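4.2 Where second-half goals come from
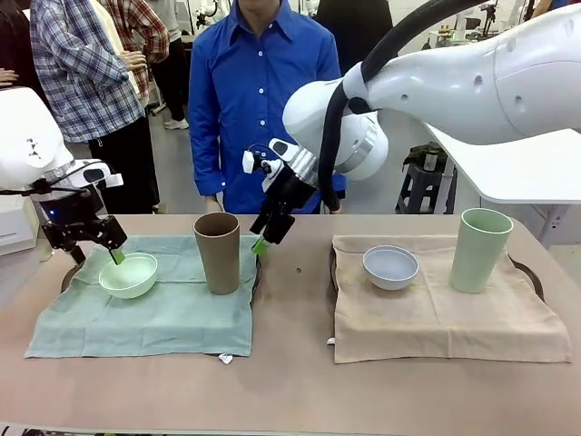

The match log gave us far more to work with than we had hoped. Across the full season we coded 3305 open-play possessions that reached the final third, and each one carries a start zone, an end zone, the number of passes and the game state at the moment the ball was won. With a set this size we could finally split the halves apart, and the split is where things get exciting.

In the first half, the four clubs look a lot alike. Hokero and Irstead both build through the center, Adams goes wide a little more often, and Zandumcombe sits somewhere in between. If we had stopped there, the paper would have been a short one! After the break the picture changes. Irstead starts to win the ball higher up the field, and its attacks get shorter – often two or three passes from the recovery to the shot. Adams moves the other way. Its possessions grow longer and drift toward the left side, where its fullback plays almost as a winger once the team is ahead.

We first thought this was a matter of tired legs. Players slow down, gaps open, and any side that presses will find more room. But the pattern shows up right after the restart, well before fatigue should matter much, and it is strongest in matches that were level at the break. That points to the coaches. The changes seem to be planned in the locker room and put into effect with the first few possessions, and we find that a wonderful thing to be able to see in plain event data.

Substitutions tell a related story. Most earlier work treats a substitution as a single event with a single effect, usually measured by goals scored in the time left. We coded the role of the player coming on as well as the role of the player going off, so a striker replaced by a striker is kept apart from a striker replaced by a midfielder. Like-for-like changes hardly move the passing map at all. Changes of role move it a great deal, and they do so for both teams on the field, which we had not expected. When Zandumcombe brings on a third central midfielder, its opponent starts to cross the ball more within a few minutes.

Figure 4. Work area with two robot arms, bowls and cups set on square cloths.

Set pieces were left out of everything above. They follow their own logic, and a corner won late in a match says little about how the attack was built. We did run the same split on throw-ins taken in the final third, mostly out of curiosity, and Hokero stands out there. Its long throws come almost entirely in the second half, and nearly always toward the near post.

Two cautions are in order. The coding of start zones depends on where the coder judged control to begin, and loose balls near the halfway line were the main source of disagreement between coders. We went back over these cases in June and settled each one from video. The clubs also play in the same league, so an odd match between two of them counts in both sets of results. Section 4.3 takes up this second point and repeats the main tests with those matches removed.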